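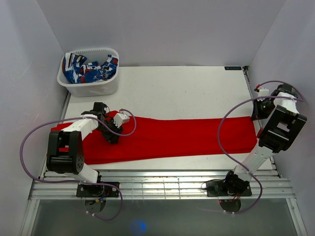 September, late, couch

Okay so I finished the third season of "Perkance" last night and I have to write it all down before I start the next one and everything blurs together, the way it did with the hospital show.

Janka got me into this. Janka Ďurica, from my old Thursday-type friend group that never once met on the same day twice, and who has been telling me for two years that I would love it. I kept saying yes, yes, I'll get to it, and then watching baking shows. Well, I got to it! I've watched three seasons in less than a month and my eyes feel like they've been sanded.

For future me, who will have forgotten: it's the one about the little lake town, Plavow, where the ferry doesn't come back. Season one is all the ferry. Season two is the ferry again but from the sister's side, and I nearly quit in the middle because there were two whole episodes about a property dispute. (I get that it mattered later. It was still two whole episodes about a fence.) Season three is Malý's season, and it's so good that I forgive the fence.

I did not like Malý at first. He was the deputy who stood in doorways and ate things. Then in the fourth episode he gets the call from Nener and has to drive out there by himself, and there's hardly any talking for what feels like half the hour. Just him, the radio, and that road. I put my phone in the other room for it. I can't remember the last time I did that for TV.

And the red! I only caught on to the red this season. The scarf in the pilot, the door of the boathouse, the blanket in the back of his car. Janka says it's been there from the first shot, and I'm going to have to go back and look, and now I see red stuff everywhere I go.
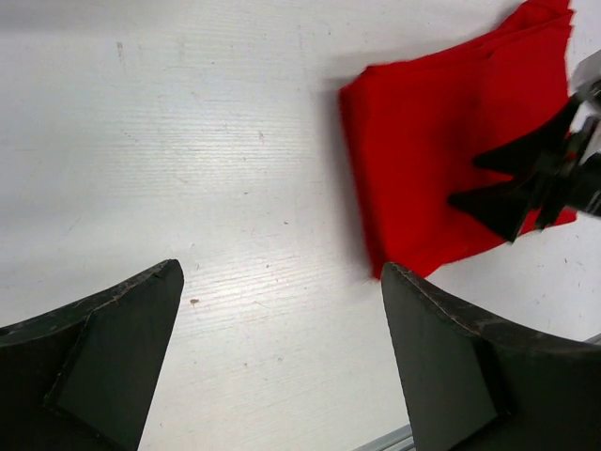 Red cloth, folded.

What else. The actor who plays the judge has been swapped out. No explanation, she just walks in with a new face and everybody calls her "Your Honor" like always. It took me most of an episode to be okay with it. I looked it up and there's a fan board with a thread on the recast that runs to 1122 replies, and I read way too many of them. People are furious. One person wrote a whole alternate ending where the old judge and the new judge are twins. I'd watch it.

There's another thread that only tracks the coffee mugs in the police station. I closed that one before I got in too deep, but I did read enough to learn that the chipped one moves between desks in the scene where they're all supposed to have been sitting there the entire night. So either that's a clue or somebody on the crew got thirsty.

My guess for who was on the ferry, so that I can be smug later or cross it out: the pharmacist. He's too nice. He's given Malý free cough drops in three separate episodes, and who does that? Janka made a sort of choking noise when I told her and then changed the subject to her knee, so I'm either dead right or so wrong that she felt bad for me.

Mom's guess is "the husband." I told her there isn't a husband. She said there's always a husband.

The ending, okay. I knew something was coming with the boathouse key because they held on it for too long, but I was sure it would be the sister standing there. When the light came on and it was him, I yelled. Out loud, alone, with a bowl of cereal on my lap. I got milk on the good cushion and I've turned it over so the other side shows. The other side already has the soup on it from the election, so now there's no good side. I should wash the cover. I should wash a lot of things.

Also the song over the last credits! I sat through the whole thing twice trying to catch who it was. It's the same tune the grandmother hums in season one, only slowed way down with a cello under it, and I'm not ashamed to say I cried a bit. I've had it in my head all day. I hummed it at the pharmacy, which felt like tempting fate.
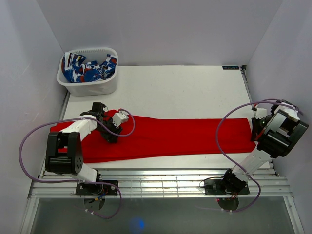 Next morning, 7:40

Slept badly, dreamed about the ferry. Radomír Michalík from downstairs stopped me at the mailboxes and it came out that he watches it too! I had no idea. We've said hello for six years and talked about the recycling, and all that time we could have been talking about this. He's one of those people who only watches one episode a week, on purpose, even though the whole thing is sitting there ready to go. I don't understand how you live like that.

He's only in the middle of season two, so I had to stand there with my mouth shut while he told me he thinks Malý is boring and will probably be written out. I said "huh." I said it in what I hope was a normal voice. He loves the fence episodes. He thinks they're the best thing in it so far and he wants to know who really owned the strip by the water, and I couldn't for the life of me remember, so now I'm going to have to go back for that as well as the red.

Janka called at lunch to ask if I'd started season four and I said no, I'm being sensible, I'm taking a night off. She laughed for quite a long time.

Things to check when I rewatch the pilot: the scarf, the boathouse door, whether the pharmacist is on the dock or only his car is, and the grandmother's humming.

It's dark out already and there's leftover rice. I'm going to watch just the recap.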